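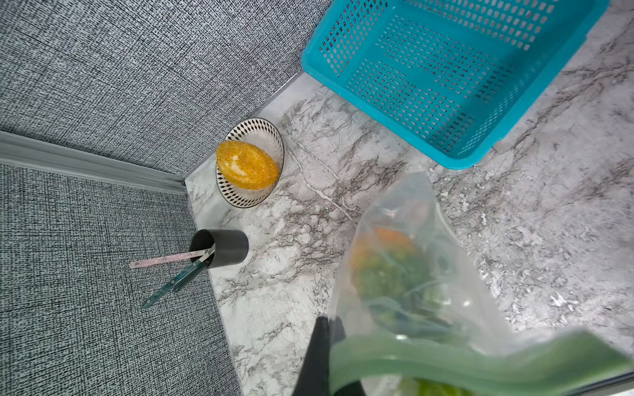 Counter corner at Urkside: basket, patterned dish, black cup with scissors.

PREP COUNTER INSPECTION — FORM 832
Site: Urkside, produce counter
Month: April
Inspector: Lakmal Howlader
Ratings: OK / Monitor / Action

1. SURFACES

1.1 Countertop free of cracks and open seams
Rating: OK
Comment: Marble-patterned top. Checked by hand along the full length. No lifting at the corner.

1.2 Backsplash joint sealed
Rating: Monitor
Comment: The strip is low and has a thin silver edge where it meets the wall finish. Feeler gauge went in 2 mm at one point. Reseal if it opens further.

1.3 Wall finish cleanable
Rating: Action
Comment: Walls are gray with a woven texture. A woven face holds splashes and can't be wiped down the way the top can. Benavides quoted for a smooth panel to the height of the lower rail. Until it is fitted, keep wet work off this counter.

1.4 Metal trim and rails free of burrs
Rating: OK
Comment: Cloth test, no snags.

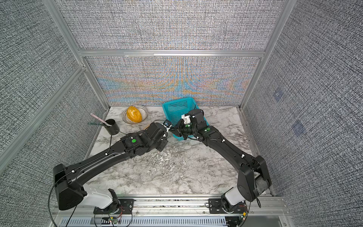
1.5 Slotted panel at front edge clear
Rating: OK
Comment: Vacuum the slots at each monthly clean. Leaf scraps dry out in there and are hard to lift later.

2. CONTAINERS

2.1 Basket intact, rim smooth
Rating: OK
Comment: Perforated plastic, turquoise. Run a finger along the rim and replace the basket if any edge is sharp. The small holes need a brush — a rinse does not clear them.

2.2 Basket used for dry storage only
Rating: Monitor
Comment: It has no tray under it. Anything rinsed goes to the drainer first. The Rerik tray listed in the last report was the wrong size and went back.

2.3 Bowl free of chips
Rating: OK
Comment: White with a black pattern at the rim. Check the rim before use. Pattern wear is cosmetic and isn't scored.

2.4 Bagged greens handled by the closure, not squeezed
Rating: Monitor

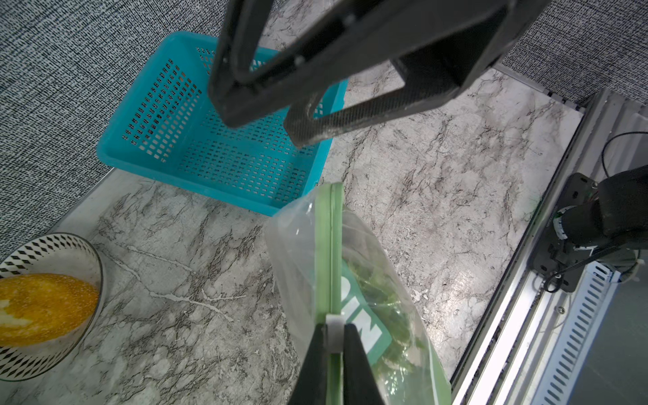

Comment: Leaves bruise where they are pressed against the plastic, and bruised leaves spoil first. Close the zipper fully before the bag is moved. Lay it flat in the basket with the printed side up so the label can be read. Discard an opened bag after 3 days.

3. SHARPS AND LONG-HANDLED ITEMS

3.1 Scissors stored blade down
Rating: OK
Comment: Black cup, open top.

3.2 Cup stable
Rating: Monitor
Comment: Tall for its base, and the handles lean out past the rim. Keep it to the wall side of the counter. A Skuvetti weighted cup is on order.

3.3 Scissors sanitized after opening food bags
Rating: Action
Comment: No entry in the log. Wipe, then sanitizer at 200 ppm, air dry, return to cup.

4. PACKAGING

4.1 Film bags kept clear of the cup and bowl
Rating: Action
Comment: Loose film slides under the base of the cup and can tip it. Bags go in the basket or in the bin.

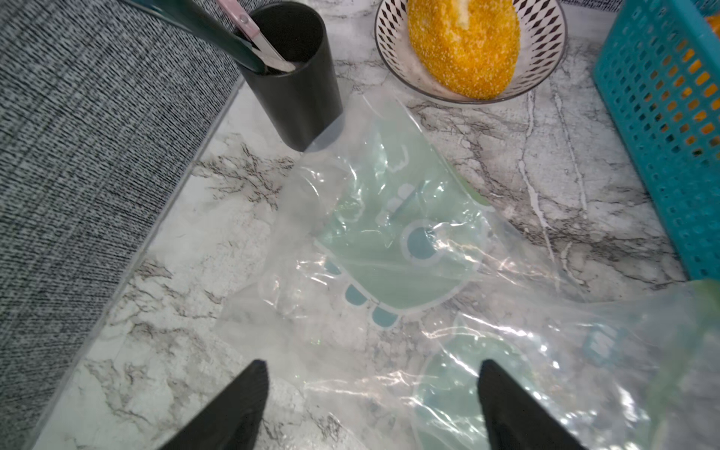

Item 4.1: clear bag with green print, top end against the base of the cup.

4.2 Print and labels legible
Rating: Monitor
Comment: Glare on creased film makes small print hard to read. Flatten the bag before checking the date.

Follow-up: 1.3, 3.3 and 4.1 to be rechecked at the next monthly inspection. Benavides to confirm panel delivery in writing.

Signed: L. Howlader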